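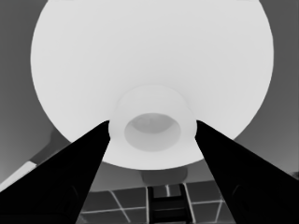
Pondley group puts out draft rules for grasp tests done in simulation

A draft code of practice for testing robot grippers on simulated kitchenware went out to members of the Pondley working group this month, and comments are open until the end of May. It runs to 10 pages, shorter than the last go, and most of it deals with what a lab has to write down before it can claim a pass.

Main points. Every claimed grasp must say where the fingers touched – rim, wall or foot ring – and a score that lumps all three together won't be accepted. The object has to be named by shape and mass, not just "bowl". Friction settings published in full. Failed runs kept and counted, including the ones where the simulator itself fell over.

"We had people sending us one number," said Revathi Kandasamy, who edited the draft. "Ninety-something per cent. Of what? Which way up was the bowl? You had to ring them and ask, and sometimes they didnt know either."

Foot rings get a section to themselves. The group wants them treated as a separate contact class, on the grounds that a short ring gives the fingers very little to close on and small errors in the model matter more there. A bowl model with the ring left off, or smoothed into the base, can't be used for this class at all. Inside recess must be modelled too.

Minimum run length is set at 400 attempts per object, with the starting pose changed each time. An earlier version asked for 1000. That was dropped after smaller labs complained about the computing time, and Narayanan Pai, who looks after the simulation side at Mudaliar, is not happy with it.

"400 is thin," he said. "For a mug, fine. For something wide and smooth where you're holding on by a little ring underneath, I'd want the bigger number. I've said so in writing and I'll say so again."

Camera views are covered in a page near the back. Labs must supply at least one view from the gripper side at the moment of contact, unedited, with both fingertips in it. Plain lighting is allowed. Shadows and reflections don't have to be realistic unless the test is of a vision system, in which case a seperate annex applies. The annex isn't finished.

Then there's the question everyone asks, whether a pass in simulation means anything on a real bench. The draft stays careful. A lab may write "passed in simulation" and nothing stronger until it has done 60 physical attempts with the same object and the same finger shape. Results from the two have to be printed side by side, same page, same size of type. The last bit came from Lakshmi Murthy at Dedside, who had seen reports with the bench figures tucked away in a footnote.

Uris, the shared object library used by most of the members, will need changes if the draft goes through. Some of its crockery models have no stated mass. Others have been copied and rescaled so often that it's hard to tell which version a paper used. The draft asks for a fixed version number on each model and a short note of who last altered it. Mohandas Rajan, who maintains the library, said the numbering could be done fairly quickly but the masses would take longer – somebody has to find the originals and weigh them.

Oluf Damgaard, chairing, told members the code would stay voluntary for its first year. No badge or logo for those who follow it. He was asked twice about fees for late submissions and said both times there weren't any.

Still open: soft fingers (left out entirely for now), stacked bowls, and whether a grasp held for less than a few seconds should count. The hold time is blank in the draft, with a note asking members to suggest a figure and give there reasons.

Comments go to the editor by email, one clause per message please. A revised text is expected over the summer.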